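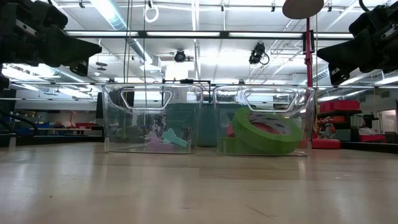 Nerov cell, two grippers, clips in the left bin, tape in the right.

Nerov Bimanual Sorting Kit

Rev 2 page, updated 8th October. Old page had the wrong cable list, ignore it.

What it is: the hardware plus the demo set behind our tabletop sorting result. Two arms, a wood-top table, clear bins, a box of small everyday stuff. Train on the demos, run on your own cell, compare against our numbers. Built for labs who want to repeat the method without spending a summer on brackets.

The method in short. We call it Dosell. Policy predicts a short chunk of motion for both arms, then a second small network scores the chunk before it goes out. Low score, it re-plans from the current view. No depth, color only. Clear plastic was the whole point of the exercise, depth sensors hate it.

Training set: 2719 demos, all teleoperated, all on this table layout. Held-out set: 938 more, with object positions the policy never saw. Both ship with the kit.
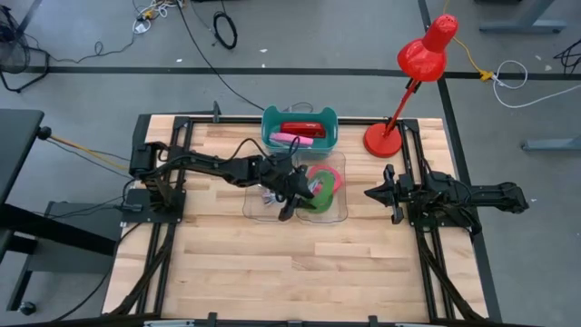
Left gripper down in the divided tray, rings in the right section.

Result: the scorer helps most on stuff that overlaps. Rings lying on rings, tape on tape. On single items with space around them the gain is small and we wouldnt buy it for that. Full tables in the June report, same download as the demos.

In the kit
- two arms with grippers, black
- table frame, aluminum extrusion, with side rails
- clear bins and one divided tray
- object box (tape rolls, rings, clips, assorted)
- Ismail controller, preloaded
- demo set and checkpoints

Not in the kit: workstation, lights, your patience for calibration. Allow an afternoon for that one.

Lighting matters more than we expected. Glare off the bin corners moved the score around a lot in early runs, so the demos include overhead lights on and a lamp at different angles. If your room is darker, record a few of your own and fine tune for 2000 steps. Usually enough.
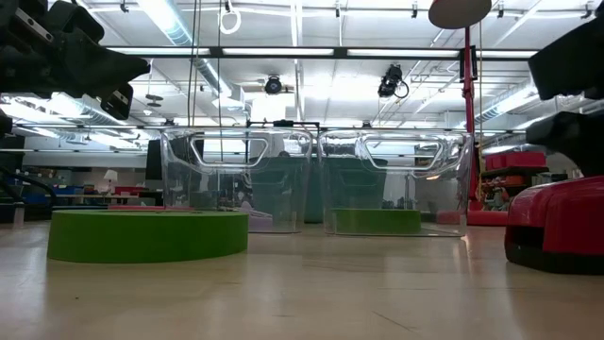

Layout changes are fine within reason. Bins can swap sides, objects can start outside a bin. Moving the arm bases is not fine, you will need to recalibrate and probly retrain the scorer too.

Compatible with: Nekeck wrist mounts, first and second version. Older Ismail controllers need the firmware update first, link in the downloads tab.

Lead time depends on arms in stock. Spare fingers and bins sold separate. Quotes by email, tell us your table size and ceiling height.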